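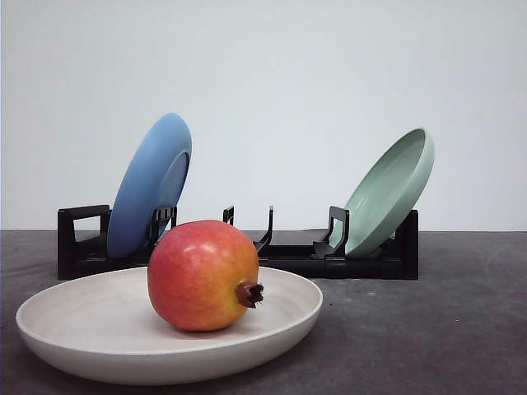 The household goods hall at Detport opened to trade visitors at nine on Monday, and our delegation was received at the Trundico building shortly afterwards. The tour began with tableware and the small articles used beside the sink. A shallow off-white bowl holding a pomegranate had been set out with a black dish rack and two plates, one blue and one pale green, and discussion turned to how such pieces are stored in smaller kitchens. The hall covers 3,278 square metres and is shared by more than 40 suppliers.

December
By the Visits Office

Members asked chiefly about drying and storage. Representatives of Pladon explained that buyers now request racks which can remain on the worktop all day, and that the spacing of the uprights receives more attention than it did in former years. Deep plates and shallow plates do not stand equally well in the same slot.

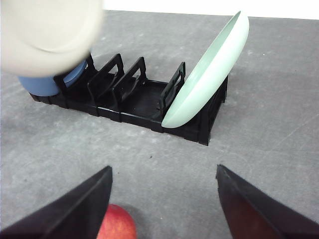
Dish rack with upright dividers, and a pale green plate in the slot at the right.

The second part of the visit, lasting 60 minutes, was given over to bowls. Hellström presented its views on rim height and glaze, and members compared matt and gloss finishes. Several preferred a matt surface for fruit. Prices were not discussed, although order quantities of 20 and upwards were mentioned.

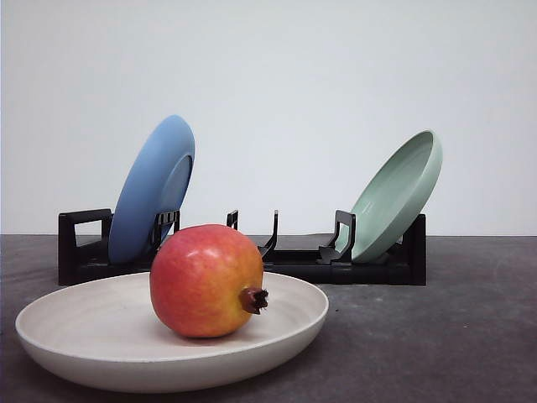

Visits Office

The fine rings on the floor of the cream bowl drew favourable comment, as did its broad rim. The delegation thanks Trundico for its hospitality. Members wishing to receive the supplier list should apply to the Office in writing before the next visit.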